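Open afternoon at Perivel

Posted Jan 12, 2024

Radalard opened its doors at the Perivel works last week, and 174 of us went along to see what the kitchen robot has been up to since September. There was tea. There was also a queue for the tea, which the robot did nothing to shorten.

Most of the afternoon was given over to the simulator, where the team rehearses every job before a real arm is let near real crockery. The pretend kitchen runs on software called Ovus and gets rearranged between attempts. We were told it has now been through 2,653 of them, and that the early ones were hard on the glassware. Apples can be dropped all day long at no cost to anyone — a point made to us twice, once by the man from accounts.

The job on show was clearing a worktop. Visitors could shout out what they wanted moved first, and opinion in the room split between the bread and the wine. The arm took its time over both requests. My neighbour said her son was much the same.
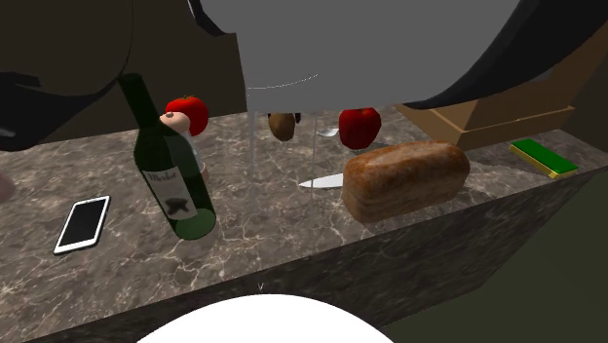 The simulated worktop, with the Merlot, the loaf and the sponge still to be dealt with.

The Lachance room next door had the real arm, switched off, for people who like to look at bolts. The next open afternoon has 22 places left. Put your name down at the front desk, and bring your own mug.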